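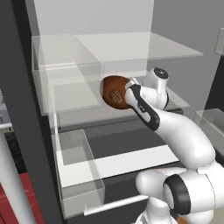

Shelving cabinet with three glass-like panels, round brown object at middle shelf height (computer render).

Plarnlow Village Hall Users' Group
Minutes of the September meeting, main hall, 7.30pm

Present: nine, plus two from the allotments who left after item 4.
Apologies: three received, one by text during item 2.

1. Minutes of last meeting
Agreed with one change. Item 6 should say the side gate is locked at 10pm, not 10am. Signed.

2. Matters arising
Hand dryer in the ladies – fixed. Still noisy, people can live with it.
Piano: tuner came, says two keys need new felts. Go ahead if under £77, otherwise bring back to next meeting.
Noticeboard key still missing. Spare to be cut.
Letter to the parish council about the pot holes sent, no reply. Chase.

3. Money
Balance in the main account £2275. The hall floor money is separate and not in that figure.
Hire income up on last year, mostly the Saturday children's parties. Two hirers have not paid for the summer. Reminder to go out, then no more bookings till settled.
Electric bill looked high. Meter reading was an estimate, real one has now been sent in. Wait and see.

4. Kitchen
Long one this. Water heater on its last legs, takes forty minutes and then runs out half way through the washing up. Two quotes in so far. Workitz would supply and fit but can't come before half term. Jitaru cheaper, but price doesn't include taking the old one away or making good the tiles. Asked whether we need one that size at all. Lunch club say yes, definitely.
Agreed to get a third quote and decide by email, so it isn't held up another month.
Allotments asked again to use the kitchen for the produce show. Yes, same terms as before, but mud to be swept up and the oven left as found. They will bring their own tea towels.
Cupboard under the hatch: label or lose it. Anything without a group's name on by the end of the month goes to the jumble.

5. Floor
Sanding and sealing to be done over the Christmas break. Hall shut for five days. Badminton not happy, they lose two sessions. Offered the school gym if the school agrees – badminton to ask them direct.
Chairs will have to go somewhere. Stage takes most of them, rest in the committee room stacked no more than six high. New rubber feet wanted on the chairs before they go back on the new floor, otherwise waste of money. Box of 300 to be ordered.
Table tennis asked if the lines could be repainted at the same time. Only if it doesn't add a day.

6. Bookings
The paper diary and the online one do not match. Double booking in August between yoga and a christening, sorted on the day but embarassing. Paper diary to stop. Everything through Truvero from now on, and the old diary kept in the office for looking things up only.
Groups who don't use a computer can ring as before and it will be put on for them.
Regular hirers to confirm spring dates before the next meeting please. Slots not confirmed will be offered out.

7. Quiz night
Last one raised £300, well done all. Next one in November. Teams of six, bring own food, bar as usual. Questions easier this time, the music round was too hard and went on to long. Raffle prizes to the office. Microphone needs a new battery.

8. AOB
Outside light comes on in daylight. Timer to be looked at.
Cubs have grown out of their storage corner, could they have the shelf by the back door. Yes.
Request to put heating on earlier for the toddler group. Tried at 8.15am for a month, see what it does to the bill.
Leaves on the ramp getting slippy – brush is behind the main door, whoever opens up to use it.

Meeting closed 9.10pm. Next meeting same time, committee room, as choir have the hall.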